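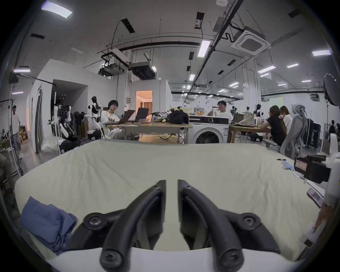 OK so I've been meaning to do a thread on falling asleep to audio dramas, specifically ONE audio drama, because I've been at it since January and I have opinions now. Get a drink or something, this is going to be a while.

Background: I am a terrible sleeper. Always have been. As a kid I used to lie there listening to my parents' TV through the wall, trying to work out the plot from the music and the muffled yelling. I think that ruined me for silence, or possibly fixed me, depends who you ask.

I've tried the rain sounds. Rain sounds make me need to pee. I've tried the brown noise, and it's fine for maybe ten minutes and then my brain starts hearing words in it. Never nice words either. Once it was definitely saying "invoice."

So last winter a coworker told me about Amon. It's a radio serial, 144 episodes, all about a lighthouse supply ship and the people on board. Each one is a bit under half an hour. It's slow. It is SO slow. There's an episode where they wait for fog to lift and at the end of the episode the fog has not lifted.

I put on the first one at 11 p.m. with the sleep timer going and I was gone before they left the harbor. Best night I'd had in months!!

Next night, same episode. Gone before the harbor. Night after that, same thing. I listened to the start of episode one for nearly two weeks and could not have told you a single thing that happens in it, except that the captain is looking for his other glove.

(He does find the glove. Episode three. I'll get to it.)

The voices matter more than the story, I've decided. The narrator is Mirko Bellini and he sounds like a man reading you the terms of a very kind loan. He never speeds up. Somebody goes overboard in episode 20-something and he tells you about it the same way he tells you about the soup.

Things that will wake me straight up, in case anyone out there makes these shows: doors slamming, seagulls right in the left ear, theme music that's twice as loud as the talking, and anyone eating an apple. Please. I'm begging. The apple guy in episode nine took a year off my life.

I should say the ship is called the Prulon. For the longest time I thought that was the name of the cook. I had a whole face for him and everything.

That's the thing with listening half asleep, you build your own version. In mine, Haruna was a woman with a bad knee who knew everyone's business. Haruna is an island. They deliver lamp oil to it. I was really attached to her and I was kind of heartbroken, to be honest with you.

I listen on an app called Fukik, and the sleep timer on it is perfect except for one thing: it doesn't fade. It just stops. Mid word sometimes. So there's a whole pile of sentences I've only ever heard the front half of. "The trouble with your brother," click. What's the trouble with him?? I went back the next day to find out and it was that he's allergic to wool.

Which brings me to the daytime problem. At some point around the spring I got curious about what I was sleeping through, so I started listening to the same episodes while doing dishes. And it's GOOD? There's a plot. There's been a plot this entire time.

But here's what happened – I got sleepy doing the dishes. I've trained myself. Eight bars of that little accordion tune and my eyelids go. I had to pull over once when it autoplayed in the car, and I've deleted the app from my driving phone mount situation completely. Don't listen to it in the car. I'm serious about that one.

So now I have a system, and it's kind of dumb but it works. Dishes: I listen standing up, with the kitchen light on full, to episodes I've already slept through. Bed: only episodes I've already heard awake. That way I'm not missing anything and there's nothing pulling me along to stay up for.

The second part is the real tip, if you only take one thing from this thread. Don't fall asleep to something new. If it's any good you'll lie there waiting for the end, and if it's bad you'll lie there getting mad at it. You want a story where you know what's coming and you don't mind.

People in my mentions always recommend true crime for this. I love you all but what is wrong with you. I can't drift off to a man describing a storage unit.

Other stuff I tried, with quick reviews:

Golf commentary. Great whispering, terrible applause.

A history of canals, 1,000 pages of it, read by the author. Loved it. He got excited about locks though, and you could hear him lean in toward the microphone, and then I'd be awake and excited about locks too.

A recording of somebody's grandmother shelling peas. Wonderful. Six minutes long. Why is it six minutes long.

A "sleep story" about a train with a very breathy lady. I felt like I was in trouble the whole time.

A couple of you asked about earbuds versus a speaker. I sleep on my side, so earbuds are out, my ear was so sore after a week of it. I use a cheap little speaker turned down to where I can just about make out the words if I try. If you can follow it without trying, it's too loud. Turn it down one more.

And my other half is fine with it, before anyone asks. Well, fine now. There was a period of asking me very politely who Bellini was. Now I get "is the boat on?" from the other side of the bed and if it isn't, I'm told to put the boat on.

I looked up the fan forum, of course I did. There's a thread with 584 replies about whether the first mate is dead from episode 60 onward. I've slept through episode 60 so many times and I'm telling you, that man is the most relaxing character in the show, so if he's a ghost then good for him.

There's also a lovely bunch in there who do a listen-along starting at 10 p.m. and it's the quietest chat I've ever seen. Somebody says "harbor" when they leave the harbor. Two people say goodnight. Then there's nothing until the morning, when everyone's asking what happened.

One more tip and then I have to go put the laundry away. Same start point every night. I don't pick up where I left off, I pick an episode for the week and start it from the top. After three or four nights the first lines do all the work. Mine this week is the one where they repaint the railings.

I'm on episode 97 by daylight now, so I've got a good while left, and I'm rationing it a bit. Two a week, dishes only. I don't want to know how it ends yet and please don't tell me, I've muted "glove" and "lamp room" already.

Oh, and the wool brother shows up in person in 91! He's awful! I cheered at the sink!

If you've got a slow one of your own, drop it in the replies. No apples, no gulls, nobody whispering at me about a train. Extra credit if there's soup.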